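Potgieter reissues Bongani Msimang's guide to speaking up at work

18/12/2025

Potgieter has brought out a new edition of "The Quiet Half of the Meeting," Bongani Msimang's handbook on speaking and listening at work. The paperback runs to 334 pages, up from 262 in the first edition, and is sold with a Kindle version.

The extra pages go mostly to two new chapters. One deals with phone and video calls, the other with giving bad news to a customer. Msimang has also rewritten the exercises at the end of each part -- readers of the first edition had complained that many of them needed a partner.

Msimang trained sales staff in Gerport before he began writing. His first book, a short guide to job interviews, is out of print.

"I cut a lot of the advice about handshakes," he said. "People wrote to me about what to do when they get talked over, so that part is longer now."

The new edition was prepared with Refilwe Nel, who edits the publisher's careers list. Nel said an audiobook is being recorded and will be read by the author. No release date has been set.

Msimang spoke about the book at the Pultuscombe library in November and plans 3 more talks there in the new year. Seats are free but have to be booked at the front desk.

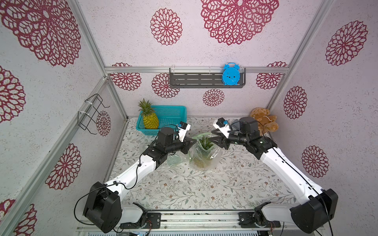 Also in books

Tanano cuts the price of its pocket phrasebooks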